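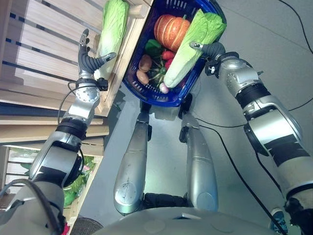 Robot's-eye view at the veg shelf, Nirnbridge open day. Left hand at the napa cabbage, basket in the right.

Nimance open day at Nirnbridge – anyone else go?
Started by marrowfat, 30 Jun 2021

marrowfat
Went along to the Nimance do at Nirnbridge. They had a greengrocer's corner set up and a full-size humanoid doing the shopping, with its own view up on a big screen behind the rope. The picture is from that. I got there at 11 and stayed until my parking ran out.

Very pleasant, decent tea, and I've now spent more time thinking about cabbage than at any point since school dinners. Shalini Kanaujia did the talk and took questions without once saying "journey", for which she gets my vote. My question for the room: is this any use to anyone, or is it a very dear way of getting a pumpkin?

tubbs_of_leeds
I was there for the second run. Thought the hands were the best thing in the building. Fingers on the basket side looked properly wrapped round it, and that's a fair old load with a pumpkin and a cabbage in.

gearwheel
Sorry, but I've seen a hundred of these. Shelf the right height, nice tidy veg, no toddlers. Put it in my local on a Saturday with somebody's trolley parked across the onions and then invite me.

marrowfat
@gearwheel she did say more or less that. The shelf was built for the job and they know it. They want to try it somewhere less polite next.

gearwheel
Then they should have held the open day there.

Petal6
What I'd like to know is who packs a basket with the onion and the potatoes in with the peppers and a great big cabbage leaning over the lot. My nan would have had words. Heavy things at the bottom!

tubbs_of_leeds
@Petal6 have you seen how people pack baskets? It's learnt from the best.

Petal6
Fair. Still want words.

oldsprocket
I saw the Midtbø demonstration in February and came away with the opposite view to gearwheel. Theirs was an arm bolted to a bench, and very quick. But it could only do the bench. This one can in theory walk round to the other side of the shop. I'd take slow and mobile over fast and stuck.

gearwheel
"In theory" is carrying more than that basket is.

oldsprocket
I'll give you that one.

marrowfat
For anybody thinking of going to the next one: the talk is 2 flights up and the lift was out. The robot had the ground floor, naturally.

knitwit99
Did they say what it runs on? Someone at work reckons it's all Nukum software underneath.

marrowfat
I asked, and was told it was "a mixture". Wrote that down, then felt silly for writing it down.

tubbs_of_leeds
Is there a date for the next one? My lad wants to go and I've promised him a pumpkin.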